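The vendor's sales sheet says a polling station can be ready in ten minutes. Ours never has been, so arrive early and work from this section instead.

## 4. Setting up the Garetex voter check-in unit

You need one Garetex unit, its power lead, the sealed envelope with the station card, and the printed register. Keep the printed register on the table all day. The unit is supposed to replace it, and I will believe that when it gets through a full count without freezing.

1. Check the number on the station card against the number on your appointment letter. Station 508 and station 2201 were given each other's cards in November, and both units accepted them without complaint.
2. Plug in the unit and hold the side button until the light turns green. It may go amber first. The official guide says this takes a moment; allow five minutes.
3. Insert the station card with the printed face towards you.
4. Wait for the station name to appear. If the name is wrong, stop and ring the returning office. Do not pick the right one from the menu, even though the menu lets you.
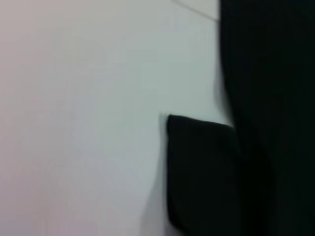

5. Compare the number of voters on the unit with the total on the last page of the printed register. They should match exactly. A difference of even one must go in the station log, with the time and two signatures.
6. Run the test search using the dummy voter on the card. "Record found" means only that the unit can find the dummy voter, so try three real entries from different pages as well.

> **Caution:** The unit holds 500 check-ins before it must send them to the returning office. The screen gives a warning at 300, and it is easy to miss in a busy spell. Send when you see it.

### 4.1 The booth and the table

Party agents may watch you set up. They may not touch the unit, the register or the ballot papers, whatever they tell you was allowed last time. Every table needs a cover for the unit during breaks, and plain dark cloth does the job.

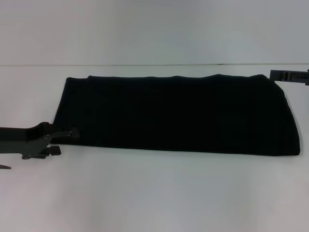
The Flergate seals supplied for the ballot box are numbered, and the numbers are the only part of them I trust. Read each one aloud to the agents before you close it, and write it down yourself. Keep the cover on the table while you do this, folded flat like the black cloth on the white tabletop, and put nothing underneath it. An agent who sees a bulge will ask to look, and is right to.

- Open the box and show the inside to everyone present.
- Close the lid and fit both seals.
- Ask one agent from each party to sign the seal record. If one refuses, write "refused" and the reason given.

**Note:** Olanrewaju Bassey at the returning office holds the spare seals. Any that turn up from elsewhere are to be logged and left unused.
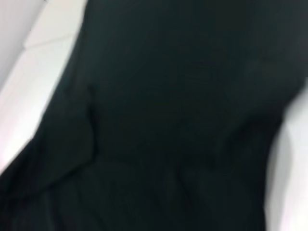 ### 4.2 If the unit fails

1. Note the time and stop using the unit.
2. Carry on with the printed register, ruling a line through each name in ink.
3. Ring Siu-fong Chu on the number inside the envelope. The Garetex helpline will ask you to restart the unit, which can lose unsent check-ins. Refuse until she agrees.
4. If the unit comes back, leave it switched on but go on using paper until close of poll.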